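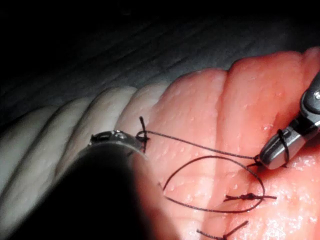

Home | Notebook | Instruments | Bookings | Contact

Bench notebook, 2026-09-07
Entry by Veerle Hermans
Subject: Kanon and Lammers jaw sets, thread handling

The purpose of this session was to compare the two jaw sets under the conditions agreed in the test plan. The arms were run on the Voranberg controller with firmware build 1475, and motion scaling was left at the default. The wrist camera and the fixed camera were both recorded. Interrupted stitches only; continuous suturing is deferred to a later entry.

Grip force was set from the calibration table at step 253 for the Kanon jaws and step 377 for the Lammers jaws. These steps correspond to the same nominal closing force - the tables are not interchangeable, and colleagues are asked to check the jaw label before loading either one.

Observations on thread handling. The Kanon jaws held black thread well at the very end of the tip and released it cleanly when opened. With the Lammers set, the thread tended to creep toward the pivot when the wrist was rolled under tension. I repeated the roll at half speed and the creep was reduced, although it remained noticeable. Wrapping turns around the closed jaws was satisfactory with both.

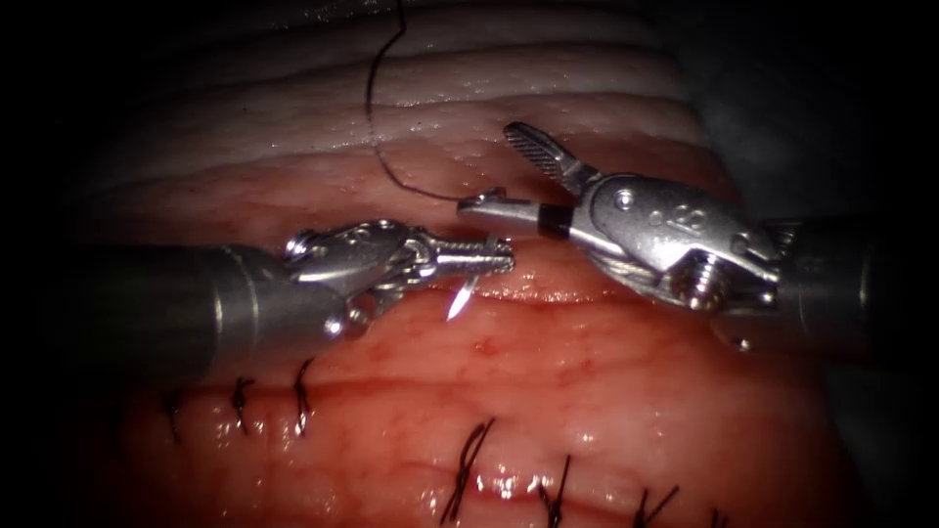 Needle handling was less even. Both sets grip a curved needle securely near the middle of its arc. Close to the point, the needle rotates in the Lammers jaws as soon as it meets resistance, and the operator must regrasp. I attribute this to the finer tooth pattern, but have not tested the matter separately.

The fixed camera remains the better view for judging the gap between the two tips. The wrist view is preferable for inspecting a knot, provided the near instrument is kept low and to one side. Exposure on the wrist camera should be locked before the arms are moved; on automatic it hunts whenever metal passes close to the lens, and the colour of the pad shifts with it.

Latency between the hand controller and the jaws was around 100 ms, as in the previous entry. No change was made to the Flernetti cable tensioner.

Outstanding:
- Repeat the roll test with the Lammers set at a higher grip step.
- Request a second pair of Kanon jaws before the December review.
- Correct the label on the grey instrument tray.

V.H.

Voranberg Instrument Laboratory | Contact the notebook editor | Back to top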